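Sketura RD-7 Refurbished Desktop Computer, Open-Case Service Grade
Sold by Urora

Item type: desktop computer, used, tested, side cover supplied separately in the carton
Grade: Service (S)
Minimum order: 3 units
Warranty: return to depot, see below

Overview

The RD-7 line consists of business desktops bought in bulk from office replacements, inspected at the Sketura bench and resold to repair shops, schools and training departments that need a working machine they can open. Units are supplied with the side cover off and packed flat beside the chassis. The cover is included in the price and carries its own fasteners in a taped bag.

Service grade differs from the Office grade (RD-5) in two respects. The exterior may have scratches, label residue or small dents, and the operating system is not installed. The electrical test is the same for both grades.

Donor machines come from several manufacturers and the maker's name on the board will vary from lot to lot. Mixed lots are the default. Single-maker lots can be requested in the order notes and are subject to stock. The RD-7 designation refers to the inspection procedure and the grade, and does not identify a particular board, processor or case. Each carton has a printed sheet listing the processor, installed memory, drive type and power supply rating for the unit inside. Order from that sheet when buying spare parts, as two machines with the same case can have different boards.

What is checked

Every unit is powered on and left running a memory and processor load for 3 hours. Fan speed, board temperature and supply voltage are logged at the start and end of the run. A unit that shuts down, restarts or logs a memory error is withdrawn and stripped for parts.

Connectors are inspected by eye and reseated by hand. This includes the main power connector, the processor power connector, drive power, drive data and the front panel leads. Memory modules, where fitted, are removed, the contacts wiped, and the modules put back in the slots they came from. The processor is left in place unless the temperature log shows a fault.

The coin cell on the board is replaced in all units. BIOS settings are returned to default and any password is cleared. Units whose password cannot be cleared are not sold under this listing.

Dust is removed with filtered air at low pressure. No liquid cleaner is used on boards. Some discoloration on older heat sinks and on the inner face of the case is normal and is not treated as a defect.

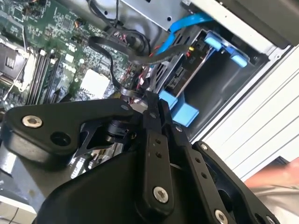 Data storage is handled separately. Original drives are removed on arrival and go to Janjua for destruction. Replacement drives are fitted only when the order specifies them. Without that option the drive bay is supplied empty, with the bay hardware left in the case where the donor machine had it. A missing drive sled or rail can be ordered as a spare if the case model is quoted.

Cable routing

Factory routing is kept where possible. Where a cable has been moved during inspection it is put back along the original path, but clips and ties broken on opening are not always replaced. Before closing the case, check the following:

Flat cables should lie without a sharp crease and should not be trapped under the drive bay.
Power leads should be clear of the processor fan and any case fan.
Front panel leads should have enough slack for the bezel to come off.
No cable should cross the edge where the cover seats.

If a flat cable has been creased hard, replace it. Intermittent drive errors on reworked machines are often traced to this fault, and swapping the cable takes less time than testing it.

Opening and handling

Disconnect the power cord and hold the power button for 7 seconds before touching the board. Work with a grounded wrist strap. The case can be laid on its side on an antistatic mat or set at an angle on a bench cradle, provided the cradle does not press on the front bezel.

To remove memory, open the latches at the ends of the slot and lift the module straight up. Some boards have a latch at one end only. Do not pull on a module that is still held, as the slot can separate from the board.

To remove a processor, take off the heat sink first, then release the socket lever and raise the retention frame where one is present. Lift the processor vertically. Contacts bent during removal are not covered by the warranty. Fresh thermal compound is required each time the heat sink is refitted - old compound must be cleaned off both faces before the new layer goes on.

Case metal is stamped and some inner edges are sharp. Light cut-resistant gloves are suitable for removing drive bays and power supplies, and should come off for connector work.

Use in training rooms

Service grade units are suitable for repeated disassembly, within limits. Memory slots and board power connectors are rated by their makers for a modest number of insertions, and a classroom can pass that number in one term. Sketura recommends rotating machines between groups and keeping one unit per bench as an untouched reference. Memory faults that appear after heavy classroom use are treated as wear.

Screw threads in the case strip before the screws do. Use hand drivers with the correct bit. Powered drivers are acceptable for the cover screws at the lowest clutch setting and should not be used on the board.

Options

Camari spares kit: assorted case screws, board standoffs, coin cell, cable ties, thermal compound and two flat data cables. One kit covers several machines in ordinary use.

Drive fitted: solid-state drive, blank, mounted and connected. State the capacity in the order notes.

Memory matched: modules brought to the same size and speed across the lot. Without this option memory is supplied as found, and some units in a mixed lot may have a slot unfilled.

Cover fitted: side cover installed before packing. Choose this option if the machines will go straight into use. It does not change the carton size.

Packing and shipping

Orders below 100 units ship in single cartons with molded end caps. The open side of the chassis is protected by a rigid board sheet and an antistatic bag. Orders of 100 units or more ship on pallets, with cartons stacked upright and strapped. Do not stack another pallet on top.

Keep the board sheet until the cover is on. Units returned without it are frequently damaged in transit, and transit damage on a return is charged to the sender.

Orders placed before noon on Monday leave the warehouse the same week. Pallet orders need a delivery point with a dock or a lift truck - this should be stated at the time of ordering.

Storage

Store indoors in the original carton, dry and away from direct heat. Machines held for longer than a year should be powered on and the clock checked before issue. The Urora warehouse holds up to 3,000 units across all grades, so repeat orders for the same grade can normally be filled, although the mix of makers will differ.

Warranty and returns

The warranty covers failure to power on, failure of the board, failure of the power supply and failure of any option fitted by Sketura. It does not cover cosmetic condition, damaged latches, bent contacts, stripped threads or liquid damage. Report faults with the carton sheet number and a short description of the symptom. Replacement is by a unit of equal or better specification, which may be from a different maker.

Related items

Sketura RD-5 Refurbished Desktop, Office grade
Sketura RD-7P Parts Lot, untested boards and supplies
Camari spares kit, single
Camari bench cradle, adjustable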